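4.3 Setting out the play kitchen on the table

Read Section 4.2 (Washing and drying) first. Items put out damp will leave rings on the white top.

1. Wipe the tabletop with a cloth wrung out in plain water. Do not pour water onto the top. The small holes go through to the underside, and water that enters them collects behind the apron rail.

2. Place the colander first. It is the largest open piece in the Brisa set and the others are positioned from it. Turn it so that one handle tab points to the far edge of the table and the other to the near edge.

3. Set the oval plate beyond the colander. The plate may rest at a tilt at this stage. Level it before food is served onto it.

4. Put the small pot and the blue bowl to the right of the colander, with the bowl farther from you. Leave a hand's width between pieces where the table allows.

5. Stand the toaster oven on the right side of the table with the knobs toward the near edge.

NOTE -- The oven is a play item. The knobs turn and click but do not switch anything. If a knob spins without clicking, order part 607 from Udau.

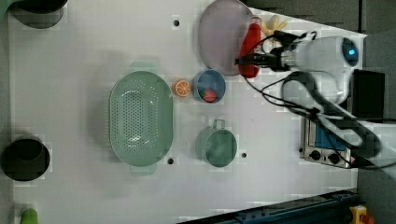 6. Add the food last. Small pieces such as the red fruit go in the bowl. Flat pieces such as the orange slice can lie directly on the table next to it. Keep the banana and the bottle toward the far edge until they are called for in the activity card.

7. Check that no food has been left inside the oven from the previous session.

CAUTION -- Do not push food pieces, pegs or cutlery into the tabletop holes. A jammed piece must be removed from below, with the top unscrewed (Section 6.1).

CAUTION -- Do not stack the pot inside the colander for storage while either is wet. The rims grip and the handle tabs can crack when the pieces are pulled apart.

4.4 Putting away

1. Return food to the lidded tub.
2. Nest the bowl in the pot. The colander and the plate go on the shelf separately.
3. Wipe the top again and let it dry in the open air.

Replacement bowls from the Berrada series have a wider foot and will not nest in the pot. Store them on the shelf with the plate.

Section revised Apr 21, 2018 (H. Samir). Steps 3 and 6 changed; the former step 8 has moved to 4.4. Corrections to K. Tamura.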